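# juta-signs：导视标牌文案数据集

收录各类楼宇里的导视与指示牌文字，由 Stenditz 的标牌工坊整理。共 3,000 条，去重后剩 1,158 条。差额主要是“安全出口”和“小心地滑”，后者的二十几种写法我们舍不得删，单独放在 `slippery.csv`。

## 文件

| 文件 | 内容 |
|---|---|
| `signs.csv` | 主表，一行一块牌 |
| `slippery.csv` | 见上 |
| `arrows.json` | 箭头方向与文字的对应 |
| `disputes.md` | 标注时吵过的架 |

## 主要字段

- `text`：牌面原文，错别字保留。“请勿吸咽”确有其牌。
- `place_type`：场所类型，共 21 类。“其他”里多半是停车场。
- `arrow`：箭头方向，取值为上、下、左、右、无。指向墙的箭头照实记录，不替物业纠正。
- `substrate`：基材，按订单填写。订单写“好一点的板”时留空。
- `source`：`Grernik` 为商场订单，`Stubbs` 为医院订单。

## 标注说明

每条由两人各标一遍，意见不合的交第三人。第三人通常也有自己的意见，所以 `disputes.md` 比预想的长。最久的一场关于向上箭头：它表示“直走”还是“上楼”？目前的规定是附近有楼梯算上楼，没有算直走，有扶梯的看 `note` 列。

英文译文在 `text_en`，原样抄录，有 62 条与中文意思相反，已标 `en_conflict=1`。拿去训练翻译模型之前请先过滤，除非您就想要那种效果。
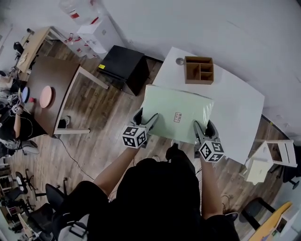
## 已知问题

1. 医院样本偏多，模型学完容易把一切都指向挂号处。
2. 四月以前的记录没有尺寸，只有“大”“中”“跟上次一样”。
3. 盲文内容未收录，计划在下一版补上。上一版也是这么写的。
4. `arrows.json` 里斜向箭头按最接近的正方向归并，正好四十五度的归到右边。

## 使用

```
python load.py --place hospital --dedup
```

不加 `--dedup` 会得到全部原始行，包括将近一半的“安全出口”。

## 许可与更新

文字部分可自由使用，注明 Juta 即可。订单客户的标志和专名已替换为占位符，漏网的请提 issue，附上行号。

最近更新：9月17日，星期一。修正了两处左右写反的卫生间。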